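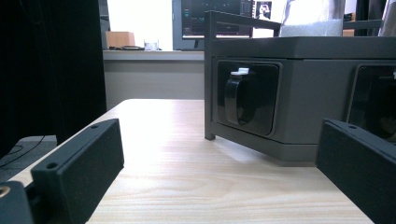 Zumelex desktop drawer unit, two drawers, dark grey: review after 11 weeks

I bought this unit in June for my desk at home, where I translate technical manuals and where the paper was winning. I paid 396 crowns in the Wirora shop in the centre, and the same unit was a little more expensive on their own website, so it is good to compare before you order.

The unit came assembled. In the box there was only the body, the two drawers already inside, and a sheet with four small rubber feet that you must glue yourself. I advise to glue them on the first day. I waited one week and in this time the unit was walking backwards each time I pushed a drawer closed.

What I keep in it: in the left drawer pens, stamps, a small stapler, the card reader for the bank. In the right one are the receipts, envelopes and the cables which I do not want to see. The drawers are not deep. An A4 sheet goes in flat, but an A4 plastic folder with a border does not, and for me this is the biggest mistake of the design. The missing space is 3 mm, I measured it. I had to buy thinner folders.

The drawers run well. There are no metal rails, the plastic slides on plastic, and when the right drawer is full of paper you feel that it becomes heavier at the end of the way. There is a stop, so the drawer does not fall on your knees, but if you pull it up a little it comes out completely, and this is practical for cleaning.

The flat top is useful. My printer is too wide for it, but a lamp and a tray for letters stand there without problem. Dust is visible on the dark colour already on the second day. If this disturbs you, they make it also in white.

Before this I had the Bodin, with three drawers. The Bodin is taller and takes more things, but its fronts have small knobs and one of them broke when I moved from Ulley. I also did not like the smell, which stayed in the paper for around 13 days. The Zumelex had a light smell on the first evening and after that nothing.

One thing more about the shop. My first unit had a scratch along the side. I brought it back on Friday shortly before closing and they changed it without asking for the box. Not every shop does this, so I mention it.

Would I buy it again? Yes, for small things and loose paper. For somebody who keeps everything in folders I would say no, or take first a folder with you to the shop and try if it goes in.

My mark is four of five. The fifth one they lose for the folders.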